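風船を翌朝までしぼませずに飾る方法

2019-06-02

こんにちは。イドホルム(Idholm)という小さな飾りつけの教室で、月に何度か風船の扱いを教えています。生徒さんからいちばんよく聞かれるのが「前の晩に準備したいのに、朝になると小さくなっているんです」というご相談で、今日はそのあたりを、少し長くなりますけれど、順番に書いてみようと思います。お茶でも飲みながらお付き合いくださいね。

用意するもの
・ゴム風船(直径28センチ前後のもの。使う数より少し多めに)
・手押しポンプ
・厚紙かダンボール
・はさみ、カッター
・つり糸、または細めのリボン

今回はヘリウムではなく、普通の空気でふくらませるやり方です。浮かびませんが、そのぶん持ちがよくて、お財布にもやさしいんですよ。

1. 部屋に慣らす
買ってきた風船は袋から出して、飾る部屋に一時間ほど置いておきます。冬の玄関先に置いてあった風船をすぐにふくらませると、ゴムが硬くて割れやすいのです。私も教室を始めたころ、これで何個もだめにしました。

2. 軽く伸ばす
口のところと胴を、指で縦横に二、三回引っぱります。強くやる必要はありません。パン生地をなだめるような気持ちで、というと笑われるのですが、私はいつもそう説明しています。

3. 型紙でサイズをそろえる
厚紙に直径24センチの丸い穴をあけておきます。いったん大きめにふくらませてから、穴にすっと通るところまで空気を抜いてください。ぱんぱんのまま結ぶと、暖房や日差しで中の空気がふくらんで割れてしまいます。てっぺんを押して、少しへこむくらいがちょうどいい張りです。洋なしのような形になってきたら入れすぎなので、しずくに近い丸みのところで止めましょう。

4. 首を長めに残して結ぶ
ここが長持ちの分かれ目かもしれません。首を人差し指と中指に一周巻いて、その輪の中に口を押し込みます。結び目は胴のすぐ近くではなく、指一本分ほど離れたところに作ってくださいね。長い飾りを作る日は48個も結ぶので、途中で指が痛くなります。私は薄手の綿の手袋をはめています。

5. 一晩置く場所
直射日光とエアコンの風が当たらない部屋に、大きな布を敷いて寝かせておきます。畳やじゅうたんにじかに置くと、細かいほこりや毛を吸いつけてしまうので、古いシーツを一枚はさむだけでずいぶん違います。猫のいるおうちは、どうか扉を閉めてください。

6. 立てて飾りたいとき
テーブルに一つだけ立てたいときは、結び目を下にして、くしゃっとさせた布のくぼみに座らせるのが手軽です。布にしわがあるほうが、転がらずに落ち着いてくれます。色の薄い風船には濃い色の布を合わせると、輪郭がはっきりしてきれいですよ。

うまくいかないとき
表面が白っぽく曇ってくるのは、ゴムが空気に触れて変化したものです。つやを残したいなら専用のつや出しスプレーもありますが、一日だけの飾りなら気にしなくて大丈夫です。古い風船はふくらませる前から粘ついていることがあるので、去年の9月の残り、というようなものは思い切って新しくしましょう。

割れたかけらは、小さなお子さんやペットが口に入れないように、すぐに拾ってください。片づけのときは、首のところをつまんではさみで小さく切ると、音を立てずに空気が抜けます。

先日、同じ教室で教えているスレマ・キロガさんに「型紙はダンボールより工作用の厚紙がいいわよ、縁がささくれないから」と言われて、さっそく作り直しました。たしかに風船がひっかからなくて気持ちがいいです。みなさんも、お手元に両方あれば試してみてください。
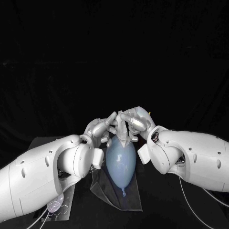
型紙は穴の横に直径を書いて、何種類か作っておくと便利です。私は17センチの穴のものもよく使っていて、小さめの風船を大きいものの間にはさむと、すきまがうまく埋まります。つなげ方については長くなりますので、また次のページで書きますね。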